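Shelf Life: What Happens to the Skincare Students Buy and Never Finish
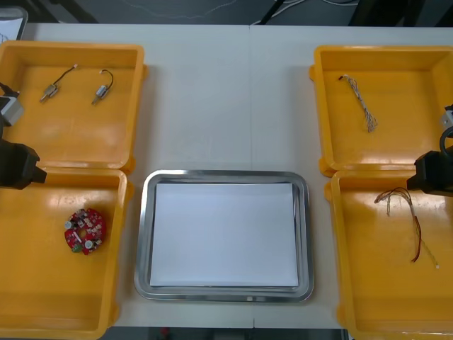

8 min read

Kagiso Du Plessis and Thulani Tshabalala
Consumer Studies project, Hurnden College
December 2020

We both love skincare, and we both own too much of it. Kagiso found three unopened sunscreens in one drawer last August and two of them had already passed their date. That was how this project started! We wanted to know how much of what students buy gets used up, and whether a simple label would help people finish what they have.

What we did

We asked students in our two residences, Nilari House and Rampersad House, to take part. In the end 35 people said yes, which was more than we had hoped for during exam season. Each person emptied their bathroom shelf, makeup bag and drawers and wrote down every product on our form: what it was, whether it was open, and how full it looked. We left out soap, toothpaste and deodorant (people finish those).

Then everyone got a sheet of small stickers. For 10 weeks they wrote the opening date on anything new they opened, and tried to finish one moisturizer before starting the next.

What we found

The first count came to 887 products. Sheet masks were the runaway winner, and we loved going through those forms, because people had written little notes in the margins like "gift from aunt" and "bought for the packaging." Lip products came second. Cleansers were nearly always in use, one at a time, and hardly anyone had a spare.

Serums were the sad part. Most had been opened, used for a short while and left at the back. Several people told us they stopped when their skin stung a little and then felt bad about throwing out something expensive. We should have had a box on the form for the reason a product was dropped - we only thought of it after the forms came back.

The stickers went down really well. People said seeing a date in their own handwriting made them reach for the older bottle first. Thulani finished a whole tub of night cream for the first time ever and brought the empty one to our meeting.

Problems

Judging how full a tube is turned out to be hard. With a clear bottle you can see the level, but with a pump or a metal tube it is guesswork, and two people can give very different answers. We also mixed travel sizes with full sizes, so our totals make some shelves look fuller than they are. Next time we would weigh everything on a kitchen scale.

Thank you to our supervisor, Dr. Prenetti, for reading two very messy drafts. The blank form and the sticker sheet are in the appendix, so please print them and try it on your own shelf!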